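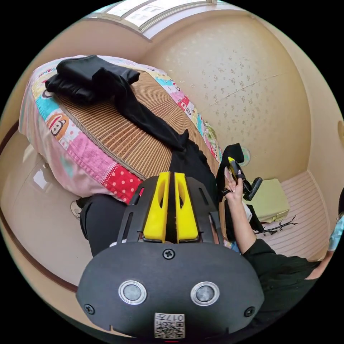 Beverley Kershaw, original poster
Members are asked to comment on the finger geometry of the Mellor pair, a home build of two hand-held grippers. Revision 2 has been printed from the Urkwood files and assembled on the bench at home. The yellow fingers retain the oval cutout near the upper end and the squared tips, and the three black screws in the rear housing remain accessible without dismantling. The build log stands at 886 entries. Advice is requested on whether the cutout should be kept.

Retuslow
The cutout should be closed. It removes material where the finger bends, and a solid plate would serve better on dark, heavy fabric.

Damian Zürcher
I must respectfully disagree. A degree of flex is desirable when several garments are taken up together. Please post a view of a full bundle for reference.

Beverley Kershaw
As requested. 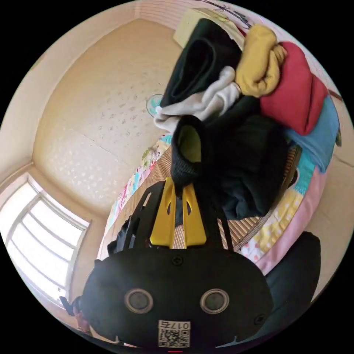 Mixed bundle held between the yellow fingers, over the bed mat.

Tikanska
The slotted plates should be retained for thick bundles. I would, however, recommend a softer pad on the inner faces.

Retuslow
My objection stands with regard to single garments. Drawings for a solid version may be found in post 1114.

Beverley Kershaw
Both versions will be printed, and the results entered in the log in April.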